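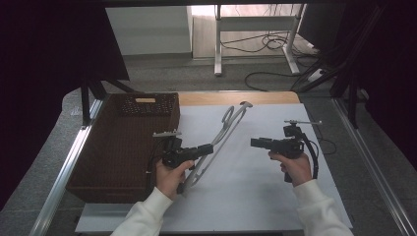 One of last round's participants told us the first 50 demos felt clumsy and after that her hands just knew where to go — which matches our result so far. Policies trained on people's later demos beat the ones trained on their first, same task, same number of demos. Now we need to see if it holds with more people.

Botlow lab, Dovstead site. Looking for 37 participants, November sessions.

What you do: hold a gripper in each hand, pick up and move household things, scissors, that kind of stuff. Repeat. 500 demos per person, split over 2 visits. Breaks whenever.

Who: 18+, both hands ok, fine with standing. No robot experience needed — we'd prefer none. Left handers esp. welcome, we are short on thsoe.

Paid per visit, parking at the Trerden entrance. Sign up at the front desk or thru the Arboleda study page. Data is anonymous, you can stop any time and still get payed for that visit.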